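My Snack Shelf Setup (and the Little Blue Basket That Runs My Kitchen)

Posted April 4, 2019 in Small Kitchens

So last month I finally gave up on my snack drawer. You know the one. You pull it open, a box catches on the top edge, you shove your hand in to flatten it, and by the time you've won there are cracker crumbs all the way down the runners. Ours had been like that since we moved to Vovadville, and every January I'd empty it, wipe it, put everything back in nice rows and feel very pleased with myself until the first grocery run.

Two things replaced it: a clear stand that sits out in the open, and a light blue plastic basket with slots in the sides. I've had enough emails about the basket since I mentioned it in the lunchbox post that it's getting its own page, with the stand thrown in.

Start with the basket

Any small open basket will do, but I'd go for one with slots in the sides and the bottom. Crumbs fall through onto the table where you can get at them with a cloth, and if something leaks you find out right away and not three weeks later. I had a solid tub before this one and I don't want to talk about what was in the corner of it.

Rounded corners are nice too. Square ones collect gunk, and I've never met a sponge that gets properly into them.

Size matters more than anything, and the mistake I made (twice!) was going too big. A big basket turns into a second drawer. You want one that holds a few days of snacks for your household and then is plainly full, so you stop. I set mine down on the table next to whatever I'm sorting and work from there.
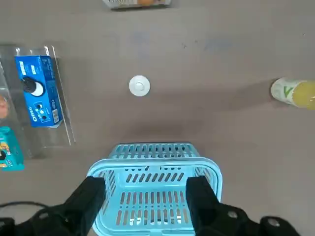 Empty basket at the ready, with the Oreo box in a clear tray next to it.

About trays. I save the clear plastic inserts that come inside packaging, the ones with a raised edge. They're great under anything that sheds crumbs, or for holding a box that likes to slide around, and you can see through them so you don't forget what you've put where. Rinse them in lukewarm water only. I put one through the dishwasher and it came out looking like a potato chip.

The stand

I bought a two-level clear one after my neighbor Notburga Gasser let me borrow hers for a birthday party. She uses it for nail polish, and she wanted it back, so that was that – I ordered my own from Mayrhofer, the housewares place out in Vemberg, and picked it up on the way home from the dentist.

What I like about clear acrylic is that it doesn't add any visual weight (I have a very small kitchen and everything adds visual weight). What I don't like is fingerprints. A barely damp microfiber cloth takes care of those, then a dry one straight after. Please don't use window cleaner with ammonia on it, it can leave the plastic cloudy, and once it's cloudy you're stuck. Paper towels scratch it over time as well. I found that out on a cake dome.

How I load it: short things at the front, taller things behind. I know that sounds like something you'd tell a kindergartner, but for weeks I had it the other way around and kept buying cookies we already had. Boxes go face out. If a box has a boring side and a colorful side, the colorful side faces the room, and then even Tilo (nine years old, would walk past a burning house if he had a comic in his hands) can find what he wants without yelling for me.

Cups on the stand are allowed. A clear plastic cup between two boxes gives you a spot for the small stuff that would otherwise wander off, like the last wrapped candy or a bag clip or those little packets that come with takeout.

Now, packing. Every Sunday-ish evening, or whenever I remember, I put the basket to the left of the stand and move things across one at a time. Anything with a date coming up goes into the basket first. Whatever's still good for ages stays on the shelf. I used to tip everything out in one heap and sort from there and it took three times as long, plus I'd lose interest in the middle and leave it all over the table. 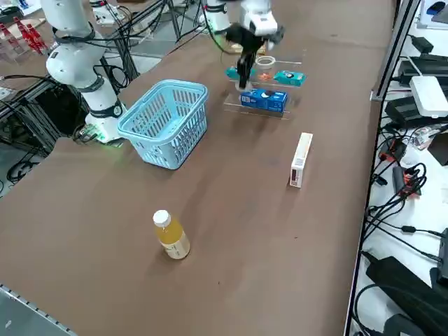
Tall skinny boxes are the pain in this system. Stood on end they tip over the second you bump the table, and if you're loading the basket from the side, that's the side your elbow is on. So I park them well out of the way while I do the rest and then lay them flat along the bottom of the basket as a base. Heavier boxes next, then bars standing up in the gaps, and anything squashable on top at the very end.

Bars are the best gap fillers, by the way. If you buy them in a carton, take them out of it! The carton is mostly air and a lie about how many are left. I recycle the carton and keep the bars loose, and when I can see there are only 5 I put them on the list.

Sandwiches do not go under anything. I feel like I shouldn't have to write that, but my brother-in-law Ovidiu packed the basket for the lake once. We ate with spoons. If you've got a wrapped sandwich cut in triangles, set it in last with the crust edge down and the point up, and it'll hold its shape a lot better than lying flat with a bottle leaning on it.

Bottles, then. Screw the cap tight, turn it upside down over the sink for a second, and if it drips, it travels in a bag. I like to lay a bottle on its side on the table while I'm working so it can't be knocked over, but do check it isn't going to roll. A folded dish towel behind it is plenty.

One more thing that has earned a permanent place with the snacks and isn't a snack: tape. I keep a roll right there on the stand. It reseals cookie sleeves, it closes a box whose tab has torn (they always tear), and a strip of it with a date in marker is the cheapest label going. Fold the last half inch of the tape over on itself when you put it back, so you're not picking at the roll with a fingernail next time.

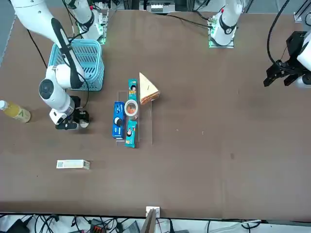
SORTING & TIDYING

If your whole setup has gone to pieces and you're starting over, pull everything out onto the biggest table you have and spread it wide. Leave space between things. A crowded table makes you shuffle stuff around in circles, and when I'm sorting I want to be able to pick up a box and put it somewhere without moving two others first.

Then I go by shape and not by type. I know the organizing books all say to put like with like, cookies with cookies and so on, and that's fine if you have a pantry. With one stand and one basket, you're better off seeing what physically sits well together. A box can stand along the side of the stand like a bookend, flat packages can go above and below whatever's round, and the round thing stops sliding because it's wedged in. It looks a bit random! It works fine.

Small plain boxes are the ones I lose track of, especially the white ones with tiny print. I write on the end in marker, big letters, before they go anywhere. If the end is covered by a barcode, write on the next side over.

Give the table a wipe before things go back on it. A brown tabletop hides everything except flour, and a gray one shows every smudge, so with gray I go over it with a drop of dish soap in warm water and then look at it from low down, with my chin practically on the table. You'd be surprised what you missed.

Last bit, washing the basket. I do it every couple of weeks in the sink with hot soapy water and an old toothbrush for the slots. Run the brush along the slots lengthwise, then flip the basket over and do the same from underneath. Shake it hard over the sink (stand back from your good shirt) and leave it upside down on a towel overnight. The ribs between the slots hold water longer than you'd think, and if you load it damp, the cardboard boxes go soft at the bottom.

Next time I'm doing the spice situation, which at some 400 little jars and packets between my mother's kitchen and mine is going to need more than one basket. If you have a way of keeping paprika from clumping, leave it in the comments, I've tried rice and it just gave me paprika with rice in it.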